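Notebook, test kitchen, Skasham site
Wednesday, April
Flatbread batch 7, small plates menu for the Grurthorpe restaurant
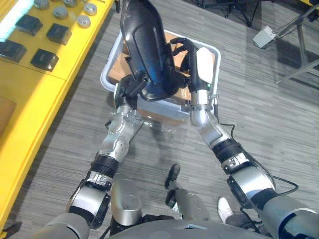
Where we had got to

Batch 6 was rejected at tasting. Crumb tight, underside scorched before the top had coloured, and a raw flour taste at the centre of the thicker pieces. The Ullthorpe branch had been serving something close to batch 4 and getting plates back with the middles left. Agreed to keep the flour blend and change only hydration and resting time for this one.

Dough

Strong white with a fifth wholemeal, same sacks as last time. Hydration raised to 80 per cent. Salt 2 per cent, fresh yeast 1 per cent, olive oil 3 per cent, all on flour weight. Total dough off the mixer 2,883 g, against a calculated figure slightly higher; the difference is what stuck to the hook and bowl. Not chased further.

Mixed on first speed until no dry flour, rested 20 minutes, then second speed until it cleared the sides. It never fully cleared the base. Oil went in last, in a thin stream. Adding it early in batch 5 gave a greasy dough that slid round the hook.

Bulk at room temperature with two folds, then cold overnight. Scaled at 120 g this morning. Sticky but workable with oiled hands. Flour on the bench made it worse - it burns on the stone and tastes of it.

Bake

Stone at 300 C by the probe, oven dial reading higher as usual. Pieces pressed out by hand to the width of the side plate, dimpled, no docking. Baked 9 at a time in three rows. The back left position still runs hot and the piece there was a minute ahead of the rest. Turn the tray position halfway or leave that spot empty.

First load, 4 minutes: pale on top, good lift, slightly gummy when torn hot.
Second load, 5 minutes: best of the day. Blistered, soft inside, underside brown with no black.
Third load, 6 minutes: edges crisp, stiff once cool. Would suit dipping but goes hard before a table has finished with it.

Holding

Stacked in a cloth, the second load was still soft at 25 minutes. Under the lamp it was leathery at ten. The pass at Grurthorpe is all lamps, so the bread either comes straight off the stone or sits in cloth below the counter. Raised this before with batch 3 and it is still open.

With the dips

Tried against the smoked aubergine and the white bean. The aubergine is fine as it stands. The bean purée is too loose for a bread this open and runs through the holes; hold back a third of the cooking liquor. Lemon in the bean also reads sharper than it did last month, probably the fruit. Weigh the juice from now on, stop counting lemons.

The Onyshchenko beetroot relish was on the table too. Good colour, too much dill. It wants to be served cold, and it had been out since the morning delivery, so no score recorded.

Next

Batch 8: same dough, 5 minutes, scaled at 110 g to see if the centre cooks through on a full stone.
Check the probe in ice water before starting.
Ask Ullthorpe what cloths they use and how many they get through in an evening service.
Order more fresh yeast - one block left, dated Friday.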